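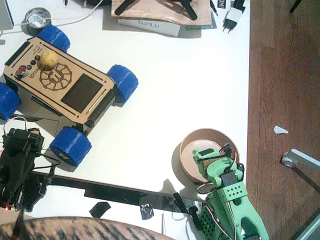

O carrinho de rodas azuis, a taça e aquela coisinha amarelada lá em cima, a que já chamei limão e já chamei batata.

Comprei uma mesa branca. Escrevo isto em outubro, com a serenidade de quem já leu o folheto de manutenção e decidiu não lhe ligar nenhuma.

A mesa chama-se Wilen, que é o tipo de nome que uma mesa tem quando custa mais do que devia. Custou 99 euros em promoção, e a promoção acabava à meia-noite, como acabam todas, até recomeçar na manhã seguinte. Encomendei-a às onze e meia da noite, com o telemóvel a 2 por cento de bateria, e o resultado desta pressa é que escolhi o branco sem querer. Eu queria o castanho. O castanho ficava mesmo ao lado, um quadradinho minúsculo, e o meu polegar nunca foi de confiança.

Chegou numa caixa com a palavra Skondside impressa de lado, que ainda não sei se é a transportadora, a fábrica ou uma aldeia. O manual trazia desenhos de um senhor sem cara a sorrir. Como é que se sorri sem cara não sei, mas ele conseguia, sobretudo no passo 17, aquele em que o tampo tem de ser virado por duas pessoas. Virei-o sozinho, com a ajuda de um puf e de vocabulário que não ponho aqui porque a minha mãe lê o blogue.

O chão é de tábuas castanhas, e o que mais me custa admitir é que o branco fica bem em cima dele. Passei uma semana a preparar o texto da reclamação e acabei por não o mandar. Está nos rascunhos, bastante bem escrito, se alguém precisar.

O problema de um tampo branco é que se vê tudo. Numa mesa escura uma pessoa pousa as chaves e elas desaparecem com discrição até serem precisas, altura em que continuam desaparecidas. Numa mesa branca cada objeto parece estar em exposição. As sombras, então, são um descaramento: basta haver sol e qualquer taça ganha importância de catedral.

Falemos da taça. Redonda, baixa, castanho-clara, com o rebordo levantado. Veio de uma loja chamada Bhattacharjee, onde entrei para fugir da chuva e de onde saí com uma taça, o que é a história resumida das minhas finanças. A ideia era servir para as moedas, os recibos e aquelas tampas de caneta que sobrevivem sempre às canetas. A ideia falhou logo. As moedas andam nos bolsos do casaco e os recibos preferem morar em cima da mesa, amachucados, a uma distância da taça que só pode ser provocação.

E depois há o carrinho. Gosto muito do carrinho. Tem a parte de cima em madeira clara cortada a laser, de cantos arredondados, com uma roda gravada que parece feita de pétalas, e ao lado um retângulo escuro que faz de ecrã. Atrás leva um botão vermelho e uma fila de botões pretos pequenos, e eu, como qualquer adulto responsável, fico sempre com vontade de carregar primeiro no vermelho. Em casa chamamos-lhe Ovari. Era o nome de um gato que nunca chegámos a ter, e fazia pena desperdiçá-lo.

O que o Ovari faz melhor é servir de prateleira. Pouso-lhe coisas em cima, porque é plano e porque está à mão. Foi assim que a tal coisa amarelada foi parar às costas dele, mesmo ao pé dos botões pretos. É redonda, pequena, um bocado sarapintada e com altos. Mantenho a dúvida por respeito pelos dois legumes (bem sei que um deles é fruta, escusam de escrever).
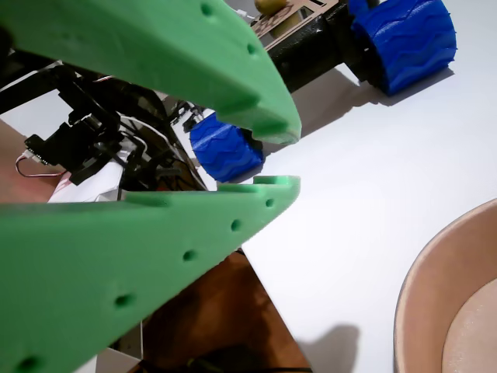 Uma roda azul do Ovari vista de perto, e um papel amachucado que ainda não chegou ao lixo.

As rodas merecem um parágrafo. São de um azul que não combina com nada do que tenho, um azul de fato de treino, com uns sulcos ondulados fundos onde imagino que caiba muito cotão. Ao lado da madeira clara ficam com um ar de sapatilhas novas num casamento. Já pensei em comprar qualquer coisa azul para a sala, só para ele não se sentir sozinho, e foi com raciocínios destes que cheguei à taça.

O papel tem uma marca entre o rosa e o vermelho. Não faço ideia do que era e não tenciono desamachucá-lo para saber. Se for uma conta, que insistam.

Entretanto impus-me uma regra: ao fim de 30 dias, tudo o que estiver em cima da mesa sem função conhecida sai. Vou no quarto dia e já abri uma exceção para o Ovari, outra para a taça e uma provisória para o limão. Ou batata. O folheto diz para limpar o tampo com um pano macio, ligeiramente húmido, em movimentos circulares. Para isso era preciso tirar as coisas de cima, e eu ainda só vou na fase de as mudar de sítio.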